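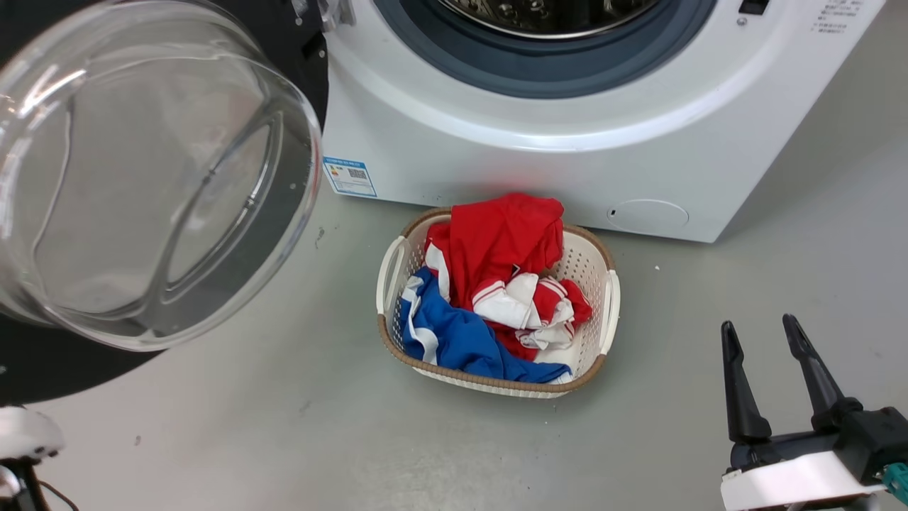
Ticket 515: laundry loading, arm keeps dropping the last item or two
Status: open, waiting on me (again)
Project: Clisturent, home chores
Priority: medium, although my sock drawer would say high

Opening note

Right, starting a proper log for this one before I lose track of what I've tried. The job is simple enough on paper. Basket on the floor, washer door open, pick each thing up, put it in the drum, stop when the basket is empty. A bored teenager can do it while looking at a phone. Ours managed a clean run 116 times out of 142 attempts last month, which sounds lovely until you think about what the other 26 did to the floor.

What goes wrong: it picks fine from the top of the pile, gets most of the garment over the lip of the drum, lets go, and then a sleeve or a hem slides back out. Sometimes the whole thing follows. The software marks the item as loaded and carries on regardless, so you end up with a run that reports success and a shirt on the floor.

Update 1

Checked the dull things first. Gripper calibration is fine, I ran it twice. Force limits are the same as they were at Ekbridge, where this worked perfectly well on tea towels (everything works perfectly well on tea towels). Camera is clean. Rebooted the lot, had a cup of tea, no change.

Update 2

Spent the morning on the door. I had a theory that the arm was being too cautious about it, because the door is a big clear glass bowl and depth sensing has never been happy with anything see-through. It half works! If I put matt tape on the glass the arm takes a straighter path in and the drops go down a bit. But I'm not going to tell people to tape up their washing machines, so that's a clue and no more than that. Tape is off again.

Update 3

Swapped to a basket of football kit, all red, white and blue, because it's slippery and the stripes seem to upset the segmentation. Glad I did. When a red and white striped top is lying across something solid red, the model can't decide where one stops and the next begins, so it pinches both and lifts a great wodge of kit that was never going to go through the opening in one go. Plain blue with white edging is much easier for it.

So I think there are two faults tangled together here:

1. It lets go too early, with cloth still hanging over the rubber seal.
2. It grabs two things at once and doesn't notice.

I've split the second one off as ticket 440 so this one stays about the letting go.

Update 4

Reply from support on the Fumolum forum suggested raising the release point. Tried it. Worse, if anything: the gripper ends up nudging the top of the opening and the whole lot comes down in front of the machine. Put it back as it was.

Update 5

Better afternoon. I added a push. After the fingers open, they close again and shove whatever is near the opening further into the drum, the way you'd do it with your fist at home. It's slow and it looks a bit rude, but I got a long run of loads with nothing left hanging. The one it did lose was a sock, and I've lost socks with two good hands and years of practice, so I'm being kind about that.

Still to do:

Second look after each item, so it checks the seal and the floor before calling anything loaded
Try the push with a really full drum (I suspect it'll just push things back at itself)
Somebody else's washing machine. Þórarinsdóttir have offered theirs and it sits a good bit higher
Sheets. Dreading sheets.

Update 6

My mum asked whether it can do her washing yet, so I suppose I'd better write down an answer. Can it load a machine? Mostly, with me standing there. Would I go out and leave it to get on with things? Not this month. It doesn't check pockets, it doesn't know what shrinks, and I could fill that drum several times over while it's thinking about the first shirt. I still fancy its chances by January.

Leaving this open. Next entry once the second look is in.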